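Equipment budgeting for robotic workcells

Equipment budgeting for robotic workcells is the process of estimating, scheduling and approving the cost of a robot installation before purchase. It covers the arm, the end effector, sensors, work surfaces, guarding, spare parts, software licenses and the labor needed to put the cell into service. It is usually treated as a branch of capital planning, although in small shops and laboratories much of the spending falls under operating funds.

Cost categories

Budgets commonly separate fixed costs from recurring costs. Fixed costs include the arm and controller, mounting hardware, electrical work and floor preparation. Recurring costs include finger pads, cables, calibration, maintenance contracts and operator hours. Integration labor is often entered on its own line, as it can exceed the price of the arm in cells that handle mixed items.

The Toltgate worksheet, drawn up by Rogelio Espiritu and Fedir Kravets for tabletop cells, assigns each purchase to one of 19 line items. Freight and import duty are entered separately from the unit price. A line left blank must be marked "none" or "deferred" before the sheet can be approved.

Planning sequence

Planning normally begins with a task list and a parts list. From these the planner derives payload, reach and the range of grip widths. Quotations are requested after these values are fixed. Lead times are then placed on a calendar, with the longest item setting the earliest start of installation.

In the Macapagal cell, planned by Wilfredo Padilla, the arm was ordered in January and the gripper was held back until sample parts had been measured. The final parts list contained 643 entries. Two gripper models were removed from consideration at this stage for insufficient opening width.

End effectors and wrist cameras

Parallel grippers are priced by stroke, grip force and feedback type. Fingers are wear parts and are budgeted by operating hours. The Feleo schedule calls for inspection of the pads every 70 hours and replacement at 1,690 hours, with one full spare set kept on site. Grooved pads generally hold rounded parts better than flat ones but collect dust and need more frequent cleaning.

A wrist camera adds the cost of the camera, a bracket, a flexible cable and periodic calibration. Image quality during arm motion depends on exposure time, and a budget that omits lighting may have to be reopened after the first trials.

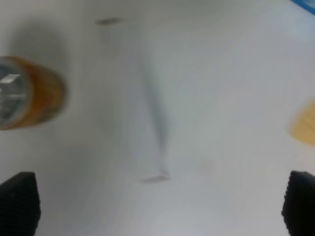 Lighting is therefore quoted together with the camera in most current worksheets. Diffuse panels cost more than single lamps and reduce shadows on pale work surfaces. Shorter exposures require brighter light, and the power supply is sized accordingly.

Contingency and review

A contingency line is held for items found missing during commissioning, most often cables, adapters and fixtures. Brayan Montoya's review method, used on the Omero line, releases this money in two parts: the first on delivery of the arm and the second after the acceptance test. Unspent contingency returns to the general equipment fund.

See also: Acceptance testing; End effector; Spare parts planning; Total cost of ownership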